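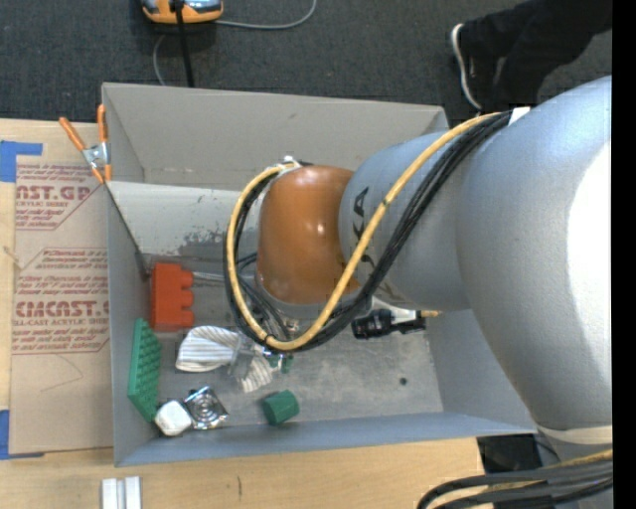

What does the Adinus 7 need for a feature at full brightness?
A matte white screen up to 14 feet wide, a grounded outlet on its own circuit, and a room dark enough that the exit signs are the brightest thing in it.

Adinus 7 Cinema Projector
Sold by Pisuren

The Adinus 7 is a single-chip laser projector for small film societies, campus screening rooms and repertory houses. It plays encrypted and unencrypted cinema packages, and it holds 24 frames per second without conversion. Older titles mastered at other speeds can be set per playlist entry.

Light output: 3,000 lumens, center, after warm-up
Aspect ratios: 1.37, 1.66, 1.85, 2.39, stored as presets
Lens: motorized zoom and focus, horizontal and vertical shift
Audio: eight channels, digital, two connectors
Storage: removable drive, holds 100 features at typical package size
Mounting: pedestal or ceiling plate (plate sold separately)

The lens memory recalls masking position if the Lund masking controller is installed. Without it, masking is moved by hand and only zoom, focus and shift are recalled.

Subtitles are rendered by the projector. Burned-in subtitles are not affected by this setting. Files with a missing font will play without text, and a warning appears in the log.

Replacement air filters ship in packs of two. Check the filter every March and again before any festival run. Units bought with the Plevlow sound processor share one power sequence; see the wiring sheet.

Page revised Aug 25, 2019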